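关于我们

Testix 是一家做机器人操作规范与评测的公司。我们替研发机械臂的团队制定桌面作业的操作规程,培训遥操作人员,也对采集回来的演示数据做验收。公司不生产机械臂,也不销售机械臂,收入来自规程编写、现场审查和人员培训三项服务。

公司由 Mwende Chege 与廖小明(Siu-ming Liao)创办。Mwende Chege 此前做了多年工业设备的安全审查,目前负责规程和现场检查。廖小明做机械臂控制出身,负责评测方法和数据验收。两个人最早合作是给 Jallano 写一份双臂工作台的使用说明,写到后来发现,说明书里能写清楚的事情不多,大部分问题出在每天开机、换人、摆放物品这些环节上。那份说明后来改成了一套检查表,也就是我们现在这套规程的第一版。

目前团队共有 21 人,分成规程组、培训组和验收组。三个组共用一间工作室,工作台、物品架和数据机房在同一层。

我们做什么

一、编写操作规程

规程针对具体的工作台来写。同一型号的机械臂,装在不同的桌子上,配不同的夹爪和相机,规程就不一样。我们会先派人到现场待上几天,记录操作人员实际怎么做,再动手写初稿。初稿先给操作人员看,再给管理人员看。操作人员认为做不到的条款,要么改写,要么由我们到现场示范一遍。

现行规程共有 60 条,按开机前、作业中、作业后三个阶段排列。每一条只写一件事,并注明由谁执行、由谁签字。

二、培训遥操作人员

培训在实际工作台上进行,用的是杯子、勺铲、积木、木盒、托盘这一类日常物品。学员先学停机,再学移动,最后才学抓取。不能在规定时间内完成停机动作的学员,不进入下一阶段。
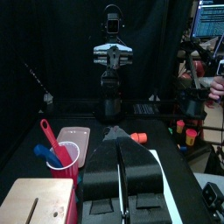

手动引导机械臂是培训中用时最长的一段。我们要求学员在伸手之前先确认三件事:机械臂处于允许拖动的模式,速度上限已经设定,旁边的人知道有人要靠近。确认要说出口,由同伴复述一遍。在同一张桌子上有多台机械臂的情况下,未被引导的机械臂必须处于保持或停机状态,具体采用哪一种写在该工作台的规程里。

长发要束起,袖口要收紧,胸牌和挂绳要取下。手不放在夹爪的两指之间,也不放在关节的夹缝处。需要调整桌面物品的时候,先暂停,再伸手。这些内容在培训的第一个上午讲完,之后每天开工前抽查。

三、验收演示数据

客户把采集到的演示数据交给我们,验收组按约定的比例抽检。抽检看四个方面:相机视角是否和登记一致,物品是否在登记清单之内,任务开始和结束的标记是否准确,有没有应当剔除却没有剔除的片段。碰撞、掉落和人员误入都要单独标注,不能直接删掉。失败的演示对客户往往有用,前提是标注写得清楚。

验收结论只有通过和退回两种。退回的批次附书面说明,写明是哪一条不符合,客户可以提出复核。复核由没有参与初检的人来做。

我们的工作准则

以下几条写在公司内部手册的前几页,对外也适用。

先固定,后开机。桌面夹具、背景布支架、相机支架和线缆,在机械臂上电之前逐一检查。线缆留出的余量要够机械臂走完全部行程,又不能垂到工作面上。检查人用手拉一次,不能只用眼睛看。

物品要登记。每一件放上工作台的物品都有登记号,记录尺寸、材质和可以夹持的部位。更换颜色不同的同款物品,也要重新登记。玻璃和未做倒角的金属件一般不用于初级培训。陶瓷碗和不锈钢锅可以用,但要在登记表里写明摆放位置,并且限制夹爪的下降速度。

场景要能复原。每次作业开始前,操作人员按布置说明摆好物品,作业结束后拍照存档。布置说明用文字写,不用“大概在中间”这样的说法。位置以桌沿或者固定物为参照。

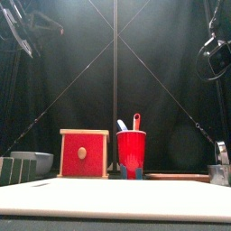 布置说明里最容易漏掉的是背景。桌面上的东西大家都会写,支架、拉索和后面的布帘常常不写,等到换了一块布或者挪了一根立杆,前后两批数据就对不上了。2 年前我们给 Kettunen 做验收时遇到过这种情况,有 245 段演示因为背景变动没有登记而退回重审,其中多数补齐记录后得以保留。从那以后,背景和灯光都列入了必填项。

双人作业。有机械臂通电的工作台,现场至少要有两名经过培训的人员,一人操作,一人看守急停。看守的人不看手机,不兼做记录。连续看守满半小时要换人。记录可以在每一轮结束后补写,或者由第三个人来做。

人员的隐私。作业时相机可能拍到操作人员的手、脸或者旁边的显示器。开始采集之前要告知在场人员,取得书面同意。显示器上如果有账号、邮件或者客户资料,先切换到空白页面。验收时发现应当遮挡而没有遮挡的内容,我们会在 24 小时内通知客户,并暂停该批次的流转。

如实报告。碰撞不论大小都要上报。报告表只有一页,写时间、工作台编号、当时的动作和处理办法。上报不影响个人考核,瞒报会影响。我们自己的工作室也按这个办法执行,报告在每月的例会上宣读。

规程怎样修订

规程每年 7 月集中修订一次,平时有紧急事项则单独发补充页。修订意见主要来自操作人员的报告表和客户的反馈。廖小明汇总技术方面的意见,Mwende Chege 汇总安全方面的意见,两个人都签字后才能生效。两人意见不一致时,暂按较严格的一方执行,到下一次修订再讨论。

旧版规程不删除,在封面盖作废章后存档。客户如果需要查某一批数据当时依据的是哪一版,可以写信索取。

规程不能代替国家标准和设备制造商的说明书。三者有冲突的,以法规和强制性标准为先,其次是制造商的安全说明,最后才是我们的规程。我们发现自己的条款与之冲突时,会通知所有正在使用该版本的客户。

与我们合作的团队

Jallano 是我们最早的客户,目前双方的合作以年度审查为主。Kettunen 委托我们做数据验收和背景登记方法的改进。Dratard 使用我们的培训课程,他们的遥操作人员入职后先在我们的工作室受训,再回到自己的工作台接受一次现场考核。

我们不为同一客户同时编写规程和出具最终验收结论。两项都需要的客户,其中一项由外部机构完成,我们可以提供对接所需的文件。

参观与联系

工作室接受预约参观,每次不超过六人,上午十点开始,时长约一个半小时。参观者需要穿平底、包住脚趾的鞋,进入工作区之前听一次安全说明。机械臂通电期间,参观者站在地面黄线以外。拍照请先询问当天的值班人员,客户的工作台一律不能拍。

学校团体请由带队老师提前两周来信,写明人数和学生年级。求职者可以直接寄简历,注明希望加入的小组。培训组常年招人,有遥操作经验的优先,没有经验但做过设备维护或者实验室管理的也可以申请。

规程样本可以来信索取,样本包含开机前检查表和物品登记表,不收费用。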